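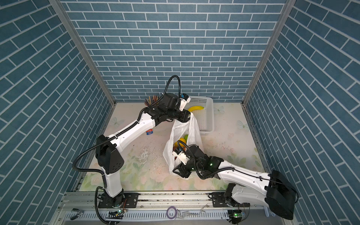 Britport, January 2021

Home | Projects | Garage Log | Parts I Regret | About

So the left arm quit on me again, and this time it did it with its fingers full of grocery bag.

If you've been following along, you know the job I set myself back in April: get two small arms to deal with a bag of groceries together. One handles the top of the bag, the other goes in after the fruit, and the fruit ends up in the white basket at the back. Sounds easy! My kid could do it at age two. The arms have now been at it for 32 evenings and I still wouldn't trust them with an egg.

Here's what happened. I started a batch of 70 runs after dinner and the first stretch was lovely (I even made popcorn). Then on run 19 the left wrist stopped holding. No alarm, no beep, it just went soft, and the whole forearm sagged down toward the floor while the right arm kept right on digging like everything was fine. By the time I got my hand on the switch the bag was twisted around the fingers and the lime was under my workbench.

My first thought was the motor, because it's always the motor, right? I had a new one in the cart at Torres and everything. Then I wiggled the cable. Dead, alive, dead, alive. The connector at the wrist had been working itself loose every time the arm reached all the way to the back. You can see how high that black sleeve loops up over the left wrist. I'd left plenty of slack there on purpose and was pretty proud of it, but all that slack swings around and tugs on the plug.

What bugs me more is the software. I'm running the Godow controller, and when one arm drops off, the other one just carries on! That's my setting, by the way, not their bug. I'd turned off the linked stop months ago when I was testing one side at a time, and never turned it back on. With a lemon in the bag, who cares. With my fingers in there, I'd care a lot.

So the linked stop is back on, the plug has a proper clip (a pack of 5 from Udberg, cheap), and I moved the switch to where I can hit it without getting out of the chair. Next I want to shorten that loop, and I really should sweep the floor in there.

We use cookies to keep this site running. Accept | Manage settings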